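Search this forum Enter keywords Go

Tredport Shared Workspaces Forum > Supplies and Furnishings > Table standards: marker storage and mats

Print this page | E-mail this thread

**facilities_desk**
Members are invited to comment on the proposed standard for shared tables at the Brorngate building. The draft was circulated in October and calls for one large brown mat per table, one cup for markers, and one shallow tray for small items awaiting return to the supply closet. Drawer inserts would be withdrawn. Comments received in this thread will be considered before the order is placed with Grulinow.

**eastwing_coordinator**
The east wing supports the mat and the tray. We do not support the cup as written. Markers stored upright with the cap at the top tend to dry at the tip, and our group replaced 186 of them last year. Flat storage in the existing inserts should be retained until the matter has been reviewed.

**records_room_B**
With respect to the previous comment, the records room has used upright cups for three years and has not observed the same problem. Our practice is to place each marker cap down. The instruction is printed on a card inside the closet door, and new staff are shown it during their first week. The larger difficulty with the inserts is that items placed in them are forgotten, and the next person requests a new one.

**eastwing_coordinator**
A cap-down rule depends on every user following it. In a shared room that is a considerable assumption. I would also note that the draft does not say how many markers each cup should hold. Ours were filled to the brim and tipped over whenever someone reached across the table.

**facilities_desk**
The point regarding quantity is accepted. The revised draft will state a limit of three markers per cup, with the remainder kept in the closet. The limit will apply to all tables, including those in the Derkach room.

**layout_and_signage**
For reference, the arrangement we favor has the marker cup on the left half of the mat and the tray on the right.

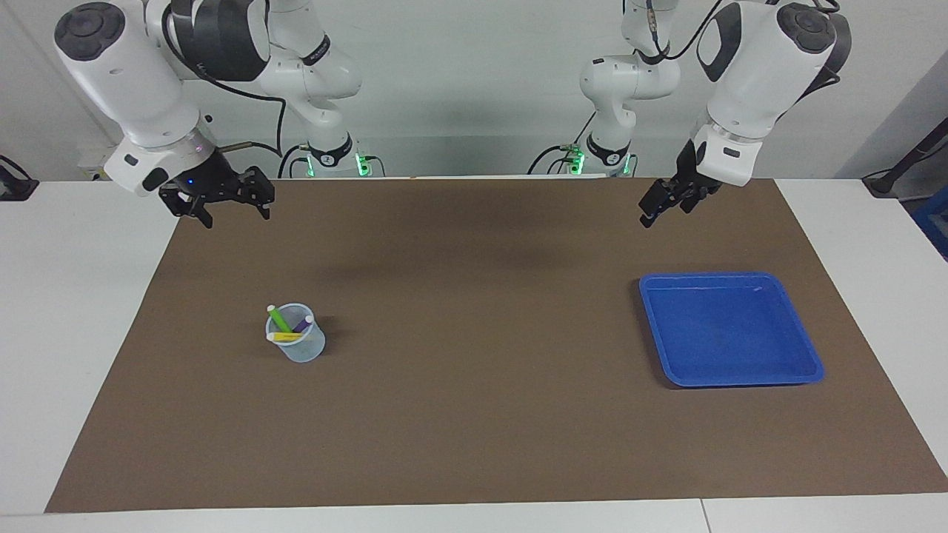
Photo: layout_and_signage / Tredport Shared Workspaces

The cup is clear plastic, a little frosted, and holds three markers. The tray is blue plastic. We recommend the clear cup over an opaque one — a missing marker can be noticed without picking anything up. The large mat also gives both items a defined place, and it can be wiped down at the end of the day.

**records_room_B**
The records room has no objection to this arrangement. We ask only that left-handed users be permitted to exchange the two sides.

**eastwing_coordinator**
The limit of three addresses the tipping. It does not address drying, and our objection on that point stands. The east wing requests that its inserts remain in place for 2 months alongside the cups, so that the two methods may be compared under ordinary use.

**facilities_desk**
The request is granted for the east wing only. Left-handed users may exchange the cup and tray, provided both are returned to the standard position before leaving. The order for 400 cups has been reduced accordingly, and the revised draft will be posted in this section on Dec 9, 2025. Questions about tray sizes should be raised in a separate thread.

Print this page | E-mail this thread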